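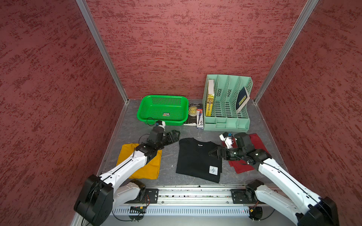 A green basket and a Maugham paperback on a marble-patterned tabletop.

Keir Niven has sold houses in Costwood for long enough to have sold several of them twice, and one of them, a split-level with a sump pump he describes as "vocal," four times.

He is back at his desk after what he calls the December coma, when sellers take down their listings so buyers won't have to look at their inflatable snowmen. His office is above a dry cleaner. It smells of starch, and he says he stopped noticing years ago, though his dog has not.

I had come to ask about rents. Costwood has always been a town of owners, and in the past year it has become, to its own surprise, a town of tenants as well. The cause is easy to find. Prumum, the developer that took over the old cannery land, finished its Berari building last fall and put 200 apartments on the market more or less at once.

"They thought they'd fill it by Thanksgiving," Niven says. "I told them Easter. They didn't say which Easter."

By his count the building is a little over half full. The smallest one-bedroom was first advertised at a rent he won't repeat in front of the dog, and has since come down by $100 a month, then by another $100, with a free parking space thrown in. Parking in Costwood is already free.

"It's a perk," he says. "It's on the flyer."

The cuts have been felt elsewhere. Small landlords who own a duplex or the apartment over a garage are getting calls from tenants who have read the same flyer. Niven manages a few of these places and now spends his mornings on the phone explaining one side to the other. Most renewals he has handled since the holidays came in flat. One went down $50, and the landlord asked him not to tell anyone, so he has told me without the name. 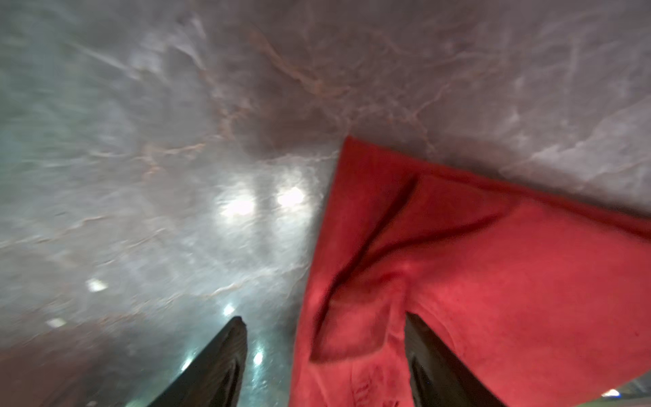
Buying, or not

For people hoping to own, he is less cheerful. A starter house in Costwood used to mean two bedrooms and a bad kitchen. It still does, but the bad kitchen now costs about $400 more a month than renting a good one.

"I've got buyers who've been looking so long they've started giving me tips," he says. "One of them found a drainage easement I'd missed. I offered her a job."

She turned him down and signed a lease at Berari.

Sellers, meanwhile, are still working from the prices their neighbors got three years ago. Niven keeps a folder of these conversations and says they all begin with the neighbor's name. On Hakim Street, a 648-square-foot bungalow has been listed since summer at a figure its owner reached by adding up what he had spent on the roof.

"It's a very nice roof," Niven says. "I lead with the roof."

Does he expect spring to be better? He looks at the dog for a while.

"Busier," he says. "I'll give you busier."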